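Cups and Cans at the Steleo Street Hall

The hall kitchen has been short of drinking cups since the spring, and anyone who has helped at a Thursday lunch knows the routine of washing a handful between sittings so the second table can have something to drink from. The glass tumblers have mostly chipped and gone, and the paper cups were costing us more than the coffee. We used 1,540 of them between January and the end of August.

Etenesh Mersha went through the cupboards with Alfie Kettle and they agreed on plastic, in mixed colors, washed and put back each week. The order went to Lozano, who supply the plates. Delivery was free and the boxes came early. The paper cups that are left, two full sleeves, will be kept under the sink for outdoor events.
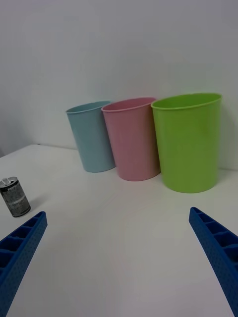 Color is going to do some of the work for us. At the children's lunch, the usual trouble is that a cup gets put down, a different child picks it up, and both end up asking for a new one. From October, each child will keep to one color for the whole meal, and the helpers will try to seat them so that neighbors have different ones. Light blue, pink and lime green stand out well against a white tabletop, so a helper clearing up should be able to tell from across the room whose drink is still on the table. Adults can take whatever is nearest. Please don't sort the cups by color when you put them away, as it takes too long and they get mixed again at the next meal.

A few points on washing. The cups can go in the dishwasher on the top rack only. Stack them after they are fully dry, or they stick together and smell stale by the following week. If one is cracked or has a rough edge at the rim, throw it out and write it on the sheet inside the cupboard door.

We are also asking for drinks in small cans with a ring pull. The can opener went missing over the summer, and the replacement is stiff and hard on the hands. Small cans are easier to share out between cups, and there is less left over to pour away. Please leave them on the lower shelf in the pantry, unopened. Rinsed empties go in the blue bag by the back door, and Alfie takes them to the Cuvolholm depot every second week.

If you can help with setting up or washing, put your name on the list in the entry or speak to Etenesh after lunch. Two more people for the early shift would be enough.

3 comments | 11 shares

Sturora Neighborhood Newsletter | Contact the editors | Copyright 2022 | Back to top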